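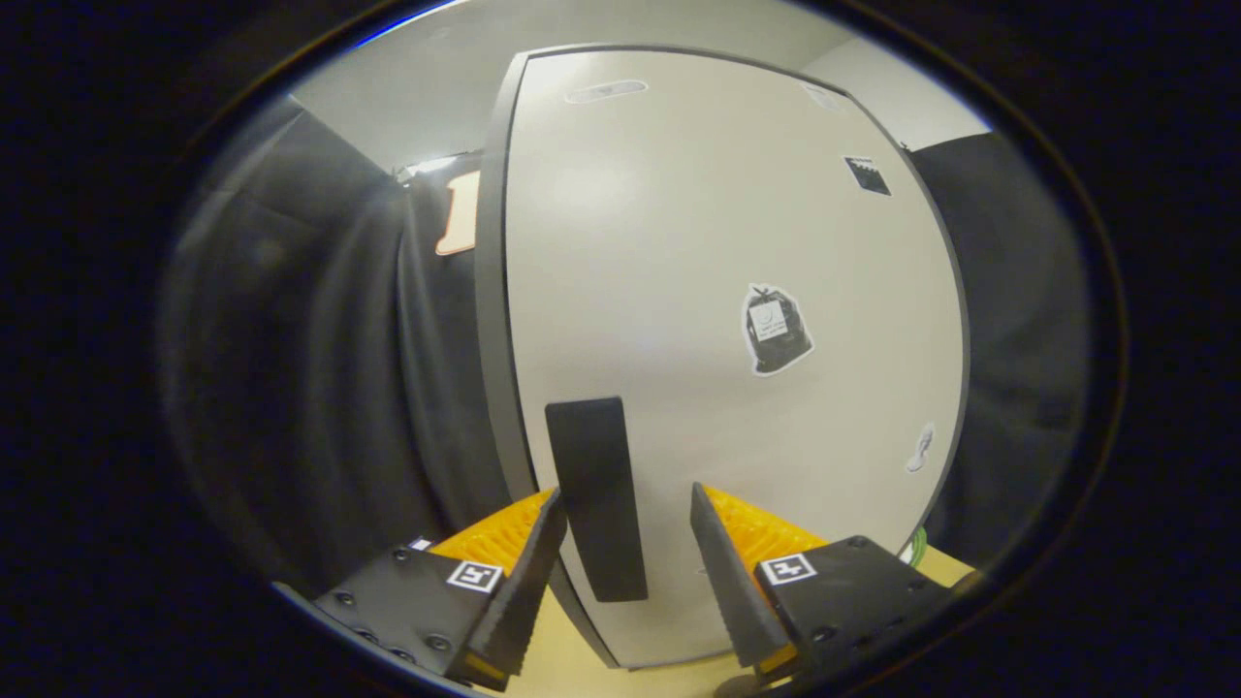

Asheville, August

Stickers on doors: leave them or peel them?

stitix_irina
Okay, I have been thinking about this all week and I need other sticker people! We just moved into the upstairs apartment and I finally unpacked the shoebox with every sticker I've saved since college. Bands, coffee places, the Flara zine ones, all of it. My plan is to cover the inside of the pantry door, edge to edge, no gaps. Has anyone done a whole door? Do you start in a corner or the middle?

Surdu_S
Middle, always. Put your favorite one at eye level and let it grow out from there. Mine took 4 years and I still have room near the bottom. Slow is half the fun!

callum_b
I'd say don't, if you rent. I peeled a door when I moved out and it took two evenings with a hair dryer and cooking oil. The paper ones were the worst, the vinyl ones came off in one piece.

stitix_irina
Vinyl only, got it. But a door with just a few stickers on it looks so friendly to me, I can't go back to plain.

ruxi1945
A few is the sweet spot, in my opinion. Once it's full you stop seeing any of them. I have 7 on my fridge and I love every single one (the black cat from Ayele is the best, fight me).

Surdu_S
Disagree! A full door is like a scrapbook. People stand in my kitchen and read it while the pasta boils.

callum_b
People stand in mine and read the cereal box. Same thing, no glue.

ruxi1945
Irina, what about clear contact film first, then the stickers on that? My cousin did her closet that way and took the sheet with her when she moved.

stitix_irina
Oh I LOVE that. Does it bubble on painted wood?

ruxi1945
A little. Go slow and use an old library card to push the air out. Wipe the door down the night before.

stitix_irina
Buying a roll tonight. Middle first, Sebastian wins that one.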